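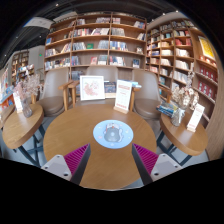 Pasis canvassing software: a month on the doorstep

April 7, 2018
By Nayeli Cortés

Most small campaigns in Clonholm still run on paper. Somebody prints the marked register, cuts it into streets, puts each street on a clipboard and hopes that the clipboards come back dry and readable. I have used that system in three council elections and it works well enough until the last week, when you need to know who has promised you a vote and the answer is in the boot of somebody's car.

Pasis is meant to replace the clipboards. It comes in two parts. There is a website, where the agent loads the register and draws up the rounds, and there is a phone app, where canvassers record what they are told at the door. I have been using both in the Medrano ward by-election, for an independent candidate with no party machine behind her. We paid for it ourselves and I have no connection with the makers.

Loading the register took most of an evening. The council sends the electoral roll as a spreadsheet, and Pasis will take it, but it wants the columns in its own order and will not tell you which one is wrong. I got it through on the fifth go. Flats were the main trouble. Where the roll had "Flat 2, 16 Mill Lane" the software treated the flat as the house number and sorted it next to 2 Mill Lane, so the first round we printed sent people up and down the same road several times. You can fix this by hand, and for the 2000 or so addresses we cared about it had to be done street by street. Anyone with a ward full of converted houses should allow a weekend.

After that things improved. Drawing a round is simple: you pick the streets on a map, choose who will walk them, and the list appears on their phones. Each door shows the names of the electors, whether they have a postal vote, and whatever was recorded last time if you have old data to load. We had some from the previous election, which Abundio Figueroa had kept in a file at home, and it matched better than I expected. People who had moved away were marked in grey and left off the count.
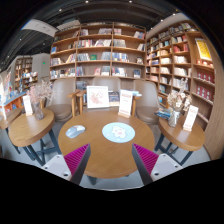 The app itself is plain, with large buttons for the usual answers: for us, against us, undecided, out, does not wish to be contacted. A note can be added under each name. The buttons can be pressed with a cold thumb, and I can say this with confidence after the weather we had in March. Undo is harder to find. It sits in a menu behind the elector's name, and new canvassers tended to miss it and leave the wrong answer in place. I had to correct a fair number of these from the website in the evenings.

It works without a signal, which matters at the north end of the ward. Answers are stored on the phone and sent when it next connects. We lost data once. Yesenia Bermúdez did the whole of Quarry Road on a Sunday morning, closed the app before it had sent anything, and found the road blank the next day. The support desk answered within a few hours and told us to leave the app open until the green tick appears. That instruction ought to be on the screen. The tick is small and in a corner.

Battery use is heavy. My phone is three years old and lasted one session of a couple of hours, with the screen turned down. Two of our team gave up and went back to paper, and Pasis does at least print a decent sheet for them. Typing those sheets in afterwards is quick, as the website lists the doors in the same order as the print-out.

The reports are the best part. By the end of the month we had spoken to more than 400 electors, and I could pull out all the undecided ones with postal votes in a few seconds. On paper that would have been a long evening at somebody's dining table. Yareli Sandoval, who is our candidate, wrote to each of them before the ballot papers went out. Whether the letters changed anything I have no way of knowing.

The law on personal data changes in May and every campaign should be thinking about it now. Pasis lets you set a date for deleting canvass notes, keeps a record of who has looked at what, and removes a canvasser's access as soon as you take them off the list. I would like it to ask for a passcode each time the app opens. At present it does so only if the canvasser turns this on, and most don't.

The price is £40 a month for a single ward, with up to ten phones. There is no contract, so you can stop paying after polling day, but you need to download your data first. A party group fighting the whole town would pay more and would have to ask for a quote. I looked at Plastia as well, which is cheaper, but it has no way of working offline and the map was years out of date for our area. The new estate off Station Road was shown as a field.

For a ward with a handful of canvassers and one person prepared to sit down with the register, I think Pasis is worth the money. For a candidate working alone I would stay with the clipboard. The setting up takes too long to repay if only one pair of feet is doing the walking, and one person's notes are easy enough to keep in order.

We are keeping it until polling day. I have not yet tried the telling screen, which is supposed to take elector numbers from outside the polling station and strike them off the list of people still to be knocked up. Anayeli Cuevas has offered to test it with me beforehand, and I will add a paragraph on it when we have.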